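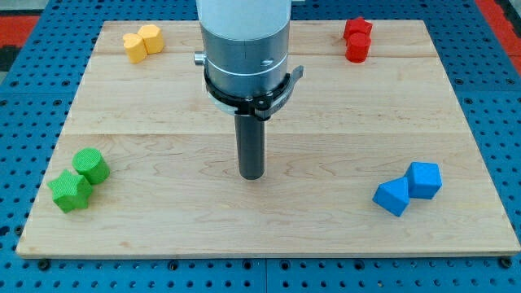 Guides > Workshop and craft room > Tristlow sorting board > Section 6

6. Setting up the board and blocks

This section covers the maple board and the eight coloured blocks. The earlier edition, written by Marwan Hourani, promised that anyone could have the whole thing ready "in moments". I have never managed it in moments. Allow 45 minutes the first time, most of which goes on getting the board to sit flat.

6.1 Before you start

You need the board, the full bag of blocks, a dry cotton cloth, a soft pencil and a flat bench. A perforated metal top is fine and has the advantage that crumbs fall through it. The Tidier catalogue also suggests a non-slip mat. I tried one and it made the board rock, so I would save your money.

CAUTION: Lift the board with both hands, one at each end. It is planks joined side by side, and the seams do not enjoy being leaned on.

6.2 Laying the board

1. Wipe the bench, then wipe the underside of the board.

2. Set the board down with the seams running left to right as you face it. Knots and wavy grain are part of the maple. Please don't write to us about them.

3. Press each corner in turn. If one lifts, turn the board round and try again before you reach for packing. Unathi Modise swears by folded card under the low corner. It works until the card squashes, which in our workshop took nine days.

4. Wipe the top with the dry cloth. Oil is sometimes recommended for this. Foam-like blocks and an oiled surface are a poor match, whatever the tin says.

Note: The grain differs from one board to the next. Two boards side by side will not look like a set, and sanding won't change that.

6.3 Placing the blocks

1. Sort the blocks by colour. You should have four pairs. The two pieces in a pair are different shapes, so if you find two the same, somebody has mixed two bags.

2. Place the yellow pair in the upper left area of the board.

3. Place one of the other pairs near each remaining corner. The old guide gave a fixed order for these and insisted it mattered. Lăcrămioara Filip and I swapped them about through most of August and could find no difference in how quickly people sorted them.

4. Leave the middle of the board free of blocks.

5. If you want the same layout next time, mark lightly beside each block with the pencil. Ink soaks into the grain and stays there.

CAUTION: Don't press the blocks down hard to "seat" them. There is nothing for them to seat into, and you will only leave dents in the softer pieces.

6.4 Cleaning and putting away

Brush the blocks with your fingers or a dry cloth. Ursu sells a spray for this job, said to be good for 3000 wipes. Stela Mihăilă gave up on it well short of that and went back to the cloth.

Put each pair away together. Store the board flat, away from radiators. Standing it against a wall saves space for a while, and then you are back to step 3 of 6.2 with a board that no longer sits level.

Spare blocks come from Boven in pairs only. I have asked whether they will sell singles and have yet to get a straight answer.

Revised 16/09/2023, Sorin Voicu

6 comments
9 shares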